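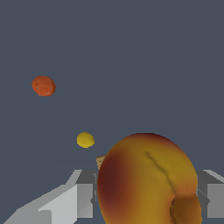 Ukmont Opens Leather and Interior Retrim Workshop for Classic Sedans

17th September

Ukmont, the dealer in used luxury and classic cars, has opened an in-house retrim workshop next to its main showroom. The workshop handles seats, door cards, headlinings, carpets and wood veneer. It accepts cars bought from Ukmont and cars brought in by outside owners.

The floor has four bays. Two are reserved for full interior strip-downs and two for repairs that can be finished without removing the seats. Hides are supplied by Lopes and cut on site. Color is matched to a sample taken from under the rear seat cushion, where the original finish has had the least exposure to light. Veneer panels are sent to Provetti for relacquering and are refitted by the workshop.

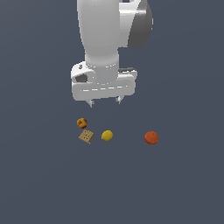

A white simulated robot arm on a plain gray background.

Each job starts with a written inspection. The report lists the condition of every panel, the type of hide, any earlier repairs, and the operation of power seats, seat heaters and picnic tables where fitted. Owners receive a copy before any work is approved. The inspection fee is $100 and is credited against the final invoice. Minor work such as stitching repairs and single-panel recoloring starts at $400.

"Most of the cars we take in from the 1990s are mechanically sound but have dry or cracked front seat bolsters," said Njoroge Shemweta, workshop manager. "Until April we sent those out. The wait was often longer than the repair."

All retrim work carries a 10-month warranty on stitching and adhesion. Recolored surfaces are covered for the same period, excluding damage from solvent cleaners. Records are kept under the chassis number and can be transferred to a later owner on request.

Bookings are open now. A deposit of 50 percent is required for full interiors.

Press contact: Fitriani Raju, Ukmont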